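What a remission score leaves out

Every spring my clinic gets a fresh round of papers telling us that more patients than ever are in remission. I have stopped cheering. The latest to land on my desk, the Travine cohort, followed 1,566 people with psoriatic arthritis and reported a handsome rise in the share who met the target. Good for them, if it is true.

My doubt is about the target. A composite score is a sum, and a sum can look fine while one of its parts looks awful. A patient with quiet joints and crushing tiredness can pass. So can one who has given up gardening, and therefore no longer has the pain that gardening used to bring. The questionnaire asks how bad the past week was. It never asks what was dropped from the week to make it bearable.

Now we are told that software will sort this out. The Misberg group wants scores worked out automatically from phone data and clinic notes, and Plelik sells a package that promises to flag a flare before the patient feels it. I would like to see that tested on people who don't charge their phones, which in my clinic is a fair number.

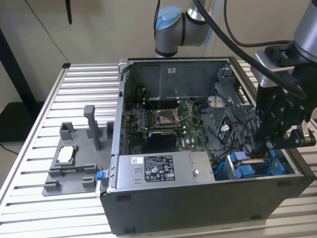

An opened desktop tower on a slotted metal bench, with two robot arms overhead.

The published evidence for Plelik rests on 400 patients at 2 hospitals, followed for 30 weeks. That is a short time in a disease that lasts for decades. Nor were the patients asked whether the alerts had changed anything they cared about. The main outcome was agreement with the very score I have been complaining about, so we have a quicker way of getting the same number.

I don't want to throw scores away. Before we had them, treatment drifted, and patients paid for it in damaged joints. The Dương trial made a decent case for treating to a target, and I still do it – with a longer conversation attached. But I would hold back any bonus or league table tied to remission rates until somebody shows that patients and scores agree. In my notes they still part company most weeks.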